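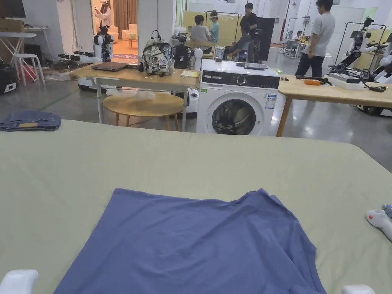
Photo credit: Iker Nieto / Nurbridge

Demonstrating shirt folding with hand-held grippers

Asked by Gaétan Lemieux
Our department is preparing to record folding demonstrations on a cloth-covered table. Should each shirt be laid flat before recording begins, or should the operator start from a crumpled shirt?

Answer from Nia Foulkes
Please record both, and file them separately. We begin with flat shirts until an operator has completed 20 acceptable folds. 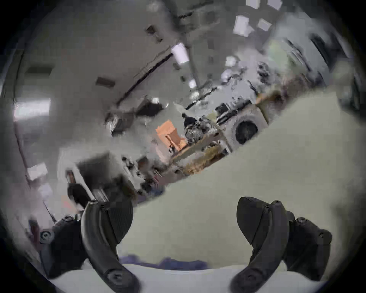 View from the gripper, fingers open.

Answer from Crescencio Campos
Flat. Also keep your sleeves out of the way. 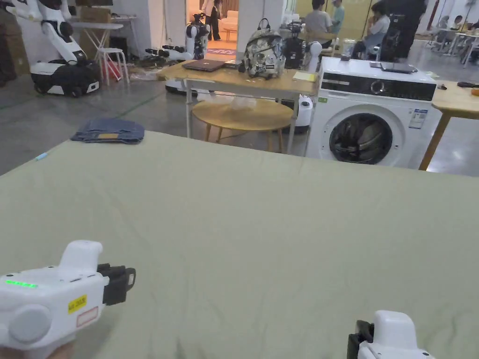
Is remote control an acceptable substitute for hand-held grippers?
It is permitted, although operators generally require more practice before their motions are smooth enough to keep.

Related items
Marking the start and end of a demonstration
Discarding a failed fold
Operator training, part 2
Remote control delay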